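How I ended up running a game I'd never played

I should say up front that I had no business being a game master. I'd sat in on one tabletop campaign in college, played a thief who mostly stole soup, and then didn't touch a die for years. So when Gyu-bin Cho handed me the Tollangate rulebook last July and said "you talk a lot, you'd be good at this," I laughed and put it on the shelf above my desk.

Then I read it. All of it, in four nights, including the appendix on river barges.

Tollangate is a game of travelers and bridge keepers, and you need a 100-sided die for the weather table, which I did not own and immediately had to buy (it rolls forever, it rolled under the couch, my cat has opinions about it). Everybody starts out owing money to somebody. I love that! Nobody had to write me three pages of tragic backstory. They just had to tell me who they owed and why they hadn't paid.

Our group is Gyu-bin, Vasanthi Matubbar, Montri Panyasiri and Beathag MacRitchie, who I know from an old job and who hadn't played anything since she was twelve. I gave them a starting town and spent a whole weekend on it. It had a market, a tannery, two rival temples and a harbor master with a secret. I named it Azevedo and drew a map with colored pencils.

They left in the first twenty minutes.

Montri saw a cart going north and asked where it was headed. I panicked and said Fatville. I don't know where that came from. So now the campaign takes place in Fatville, which I had to make up as we went, and which has become the most detailed place I've ever invented in my life. It has a cheese tax. It has a ghost who only bothers tenants behind on the rent. Vasanthi is running for mayor.

We've played 13 sessions now and I still mess up the combat rules almost every time. I forget who went last, I forget that the bridge keepers get a free move, and I once let Beathag throw a goat at someone without looking up whether you could. (You can't. We kept it.) What I've gotten better at is shutting up. My first few sessions were basically me reading out loud while four nice people waited for their turn. These days I set something up, ask what they do, and then eat a cracker. The cracker really does help, try it.

The other thing was prep. I used to write pages. Now it's one index card with three names and a problem on it, and if they go the other way I put the card back in the box for next time. The harbor master from Azevedo has been in that box for months. His day will come.

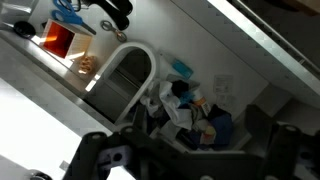
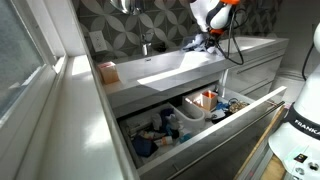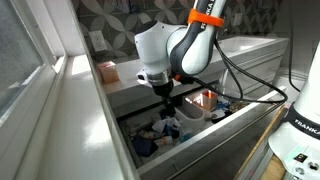
What's next for Fatville

The election, obviously. Vasanthi has promised to repeal the cheese tax and Gyu-bin's character is secretly the one collecting it, so I expect that to be a long night. I also want to try a two-player side story for Montri and Beathag while the others are traveling, if I can figure out how to do it over video without everybody talking at once. If you've run one of those, leave me a comment, and tell me how you handle the dice.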